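Drodville hall reopens with new hooks, same old chairs

2018-12-04

The big room at the Drodville community hall is open again after 13 days shut, and the first groups were back in before the last of the signs came off the door.

Main job was the floor. The old carpet tiles are gone and the concrete underneath has been ground back and sealed to a grey gloss finish. Kadard, the firm that did the work, says it should take a wet mop and nothing stronger. No soap, no polish. A notice about this is going up by the sink, in colour so people read it.

The walls have been done too. White throughout, two coats, and a row of small hooks put up for coats and bags. Regulars have been asking for hooks for years – the last lot came down when the heaters went in and never went back. They are fine for a jacket or a light bag. Anything heavy should go on the floor along the wall, well clear of the doors. 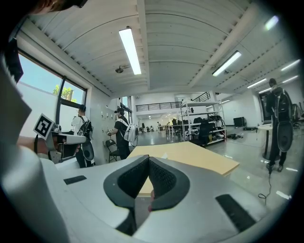
Folding chairs stay as they were. There was talk of replacing them but the quote came in too high, so the black ones will do another year at least. The hall has 200 of them on the books, stored in the side room, and users are asked to stack them flat and not lean them against the new paint. Two groups have allready been reminded.

Tables are a different story. The wooden tops were cleaned and re-oiled while the room was closed, and most have come up well. A few still have rings on them from the spring fair. Please use a cloth or a mat under anything hot, and lift the tables when shifting them. Dragging will mark the floor – the sealer is hard but not that hard.

The windows got a wash inside and out and the catches were freed up, so they open properly for the first time in a while. Last group out at night shuts them. The blinds have not come back from the cleaner yet, which means afternoon glare for anyone booked in after lunch. No date on those.

Bookings for December are nearly full. Evenings are gone apart from 2 slots, both late in the month, and weekend mornings are on a waiting list. The Irari dance group has moved back to its usual time after using the school gym during the closure. The Khan Street playgroup stays where it is until the new year, then returns to the hall.

Hire rates have not changed. It is still $42 for a half day, with the kitchen included if it is left clean. The key deposit is seperate and comes back when the key does. Keys are picked up from the office next door during business hours, not from the library as the old form says. A new form is on its way.

Still to do – the light over the back step, the sticking door on the storeroom, and a second rubbish bin for the kitchen. Parking out the front is open, but the two spaces nearest the side gate are being kept clear this week for Kadard to collect its gear.

Anyone who left things in the hall before it closed can check the lost property box in the foyer. Whatever is left at the end of the month goes to the op shop.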